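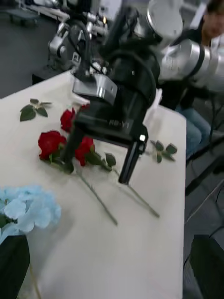
Teaching by Hand: Our Flower Month

3 min read

I spent most of January with petals stuck to my sleeves, so I figured the flower job had earned its own page. The short version: we're showing a two-armed robot how to pick up cut stems and put them together into a bunch, and we do it by driving the arms ourselves, over and over, while everything gets recorded. Arif Pramanik set up the controls, Sabina Abeysekara picks the flowers (she has opinions about hydrangeas, and they're correct), and I do a lot of the driving. We call the project Hila – it was a two-minute naming meeting and it stuck!

We went with roses first. A rose looks like an easy pick until you try it through a pair of grippers, and then you find out how badly you want to grab the bloom, which is exactly where you shouldn't. Go for the stem, a little below the leaves, and come in slow. My first 50 tries were mostly me learning that.

The wrist view is my favorite part of the whole setup. From one arm's wrist you get to look across at the other arm working over the table, with a red rose right by its finger and the stems stretching away underneath. I drive better with that view up on the screen than I do looking over the arms from my chair. Arif says the opposite, so we've agreed to disagree and each keep our own layout.

Crossed stems are the hard bit. If you pull the wrong one first, the whole pile shifts and you're chasing it. Sabina's rule is to take whatever is lying on top, even if the one next to it looks prettier, and I've stopped arguing with her.

Loose leaves stay on the table when we record. We used to clear every scrap between runs, and then the first policy we trained got completely thrown by one little sprig. So now they stay, and the hydrangeas get mixed in too.

We're aiming for 300 good demos before we train again, and by "good" I mean ones where I didn't sneeze, drop the stem or bump the table. Clips go into a folder called Dewan, sorted by who was driving. If you'd like a turn at the controls, message Sabina – mornings are best, and bring a sweater you don't mind getting pollen on.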